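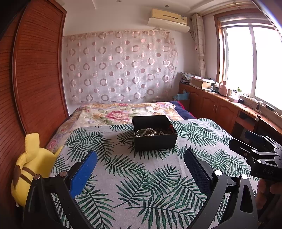 Leaf-print cloth and open black box on the bed.

Serkano Grappling Gi, review
17/07/2023

The Serkano is a mid-weight jiu jitsu gi sold by Prondadham. I have trained in it for two months, four sessions a week, and washed it after every session.

Cut: The jacket is narrow through the shoulders and long in the sleeve. The A2 fits me at the chest, but the skirt rides up when I play guard. The pants have double knees and a flat cord, which slips. Two knots hold it for one round.

Weight: 1,134 grams for the jacket on my kitchen scale. The label gives no figure.

Shrinkage: Sleeve length dropped about 2 cm after the first cold wash and has not changed. I have not used a dryer.

Collar: Stiff, with a foam core. It dries slower than the rest of the jacket. Partners found it hard to grip for the first few weeks, less so now.

Stitching: One loose thread at the left vent. The armpit seams are sound.

Compared with my old Jurčo, the Serkano is lighter and the pants are worse. At 39 dollars on sale, I would buy the jacket again and wear other pants with it. The sale price ends in August.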